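What is a protest march, and why do people go on them?

Last July my whole street in Plistby got very noisy. There were drums, whistles, a trumpet played rather badly, and a long line of people walking past holding signs. My neighbour's little boy asked me if it was a carnival. It wasn't, but I could see why he thought so! It was a protest march, and I've been wanting to write about it ever since.

A protest is a way of telling people in charge that you disagree with them. Those people might be the government, the local council or a big company. You could do it all by yourself, standing outside the town hall with a sign, but most people like to do it together (it's louder, for a start).

The march on my street was about the bus to Deltton. The council wanted to stop running it, and lots of people needed it to get to work or school or to see their gran. So 200 of them walked from the park to the council offices, which took 2 hours because of all the stopping and singing. The oldest marcher was 74 and she walked right at the front.

Are you allowed to just do that?

In the UK, yes, mostly. People have a right to meet up peacefully and say what they think. There are rules, though. If you want to march along a road, the organisers normally have to tell the police beforehand, so the traffic can be sorted out and everybody stays safe. You can't hurt anyone or break things. The police can also set limits, such as which way the march goes or when it has to finish. Grown-ups argue quite a lot about whether those limits are fair, and sometimes they hold protests about that too.

What are the speeches for?

At the end of a march there's often a rally, where everyone gathers and listens to people talk. A good speech can make you feel brave, or cross, or sad, all in 5 minutes. I've heard some brilliant ones and some that made me wish I'd brought a cushion.

Speakers can say things that upset people, too. Being allowed to share your opinion doesn't mean everyone has to like it, and other people are allowed to answer back.
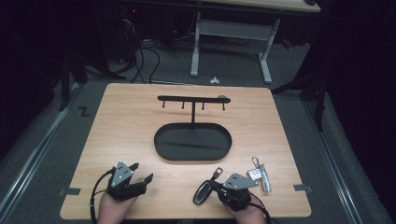

Sometimes there's a second group across the road who think the exact opposite. We call that a counter-protest. They have the same right to be there, as long as they're peaceful as well, and the police may stand in between so that it stays at shouting.

Does it work?

Sometimes! Women in Britain marched for the right to vote, and in the end they got it, though it took many years and a lot more than marching. Other protests don't change anything at all. Our bus is still running for now, but the council is going to talk about it again next year, so I'm keeping my whistle handy.

If there's something you'd like to change, you could start with a letter to your councillor or your MP. They do get letters from children, and you don't have to be old enough to vote to send one.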